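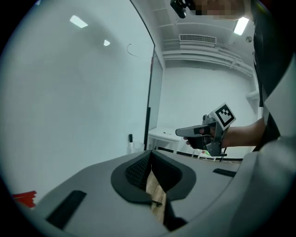 How to clean shiny white walls and black-framed glass without streaks

Updated 30 August 2025

When we moved into the little workroom in Jastport, I fell in love with the white walls first and the tall glass second, and I have been wiping fingerprints off both of them ever since. If you have a room like it, with white that shines under the ceiling lights and a glass panel or two in black frames, you already know how every smear shows up the minute the lights go on. I've tried a good many things over the years (some of them silly, one of them involving an entire roll of paper towels) and this is the routine I've settled on. It takes me 90 minutes for the whole room, and that includes a cup of tea in the middle.

What you'll need

Two buckets
A few microfiber cloths, at least one of them brand new or nearly so
A soft sponge, the kind with no scratchy side
Plain dish soap
White vinegar
A small squeegee with a good rubber edge
A soft, dry paintbrush you don't mind giving up
An old towel for the floor

I buy my cloths in a bundle from Chala, the housewares shop on the corner, but any decent ones will do as long as they haven't been through the wash with fabric softener. Softener leaves a film on the cloth and then the cloth very kindly passes it on to your glass.

Step 1. Dust before you wet anything

Start high and go down. Run a dry cloth over the walls in long strokes, then take the paintbrush along the top of the glass frame and into the corners where the black trim meets the pane. Black frames hold on to dust like you wouldn't believe, and if you skip this part you will be pushing gray mud around later on. Go gently around any hooks or bits of wire on the wall. I once pulled an adhesive hook clean off with an overeager swipe, and it took a patch of paint along with it.

If there are cords lying across the table or desk near the wall, unplug them and coil them up out of the way now, while your hands are still dry.

Step 2. Wash the walls

Fill one bucket with warm water and a small squirt of dish soap, and the other with plain water. Test a spot down low first, someplace you'd never look, and give it time to dry. Some paint is perfectly happy to be washed and some really isn't. If the color comes off on your cloth or the shine goes patchy, stop there and stick with dry dusting.

Assuming all is well, wring the sponge until it barely drips and work upward from the bottom. I know that sounds backward after all that top-down dusting! Dirty water running down over a dry wall can leave tracks that are a real nuisance to get out, and starting low saves you from most of them. Do a section as wide as your arms can reach, go over it with a cloth dipped in the plain water, then dry it with another cloth before moving along.

For scuffs, put a dab of soap right on a damp cloth and rub in small circles, lightly. I'm wary of melamine sponges here. They do take marks off, but on a shiny wall they can leave a dull spot — and a dull spot will catch your eye much more than the scuff did.

Step 3. The glass

Lay the towel along the bottom of the panel. Mix one part vinegar to four parts water, then wet a cloth with it and wipe the pane all over. I don't spray near the frame, as the liquid likes to creep in behind the trim and come dribbling out an hour later.

Pull the squeegee straight down from the top, wiping the blade after each pass and overlapping the last strip a little. Whatever is left at the edges gets the brand new cloth. Then do the other side. I go up and down on one side and left to right on the other, so that if there is a streak I can tell which side it's on.

Step 4. Frames and a last look

A barely damp cloth is enough for black trim, followed right away by a dry one. Turn on the ceiling lights and walk slowly past the wall, looking at it from the side. The reflections will show you anything you missed, and a dry cloth usually takes care of it.

I do the full routine every season, with the next one due in September, and wipe the glass at hand height every 7 days in between.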